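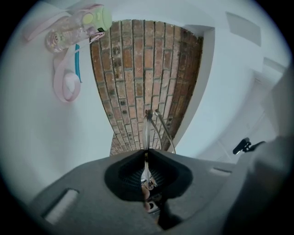

4. Fitting the Trollgate keypad and wall sensor

Read sections 1 to 3 first, esp. the bit on batteries. The Trollgate needs a flat, solid surface for the backplate. Where exposed brick sits between two stretches of smooth white plaster, fit to the plaster and leave the brick alone. Mortar lines and chipped faces make the plate rock, and a rocking plate sets off the tamper switch.

You need: backplate, four screws, plugs, small spirit level, pencil, drill, cable detector.

4.1 Backplate

1. Check for cables and pipes. Do it twice.
2. Hold the plate up, arrow pointing to the ceiling. Level it. Mark the four holes.
3. Drill. Hammer action off for plaster on plasterboard, and use the hollow wall plugs (grey bag), not the ones in the main box.
4. Screw the plate on, top two first. Snug only. Overtightening bends the tabs and the keypad wont click home.

CAUTION: Never drill directly above or below a socket or switch.

4.2 Keypad

1. Slide batteries in. Two beeps = good. One long beep = wrong way round.
2. Hook keypad over top tabs, push bottom till it clicks.
3. Enter factory code 3827, then press the star key.
4. Type your own code, press star again. Light goes green.
5. Write the new code down somewhere that isn't next to the front door.

Note: keypad locks for 27 seconds after three wrong tries. Wait. Pressing more keys starts the count over.

4.3 Sensor

1. Peel backing, press the sensor to the frame of the door, magnet to the door itself. Arrows facing.
2. Close door. Red light should go out. If not, move the magnet closer.
3. Leave the glue overnight before slaming anything.

Older Kirnik sensors will pair but show no battery level. Radetti ones won't pair at all.

4.4 Faults

E4 on display: tamper switch open. Refit the keypad.
E7: no signal from sensor. Bring it nearer the hub and pair again, section 6.
Blank: batteries.

Still stuck, ring the helpdesk, extension 2207, ask for Vibeke Gunnlaugsson. Have the serial number ready (inside the battery cover).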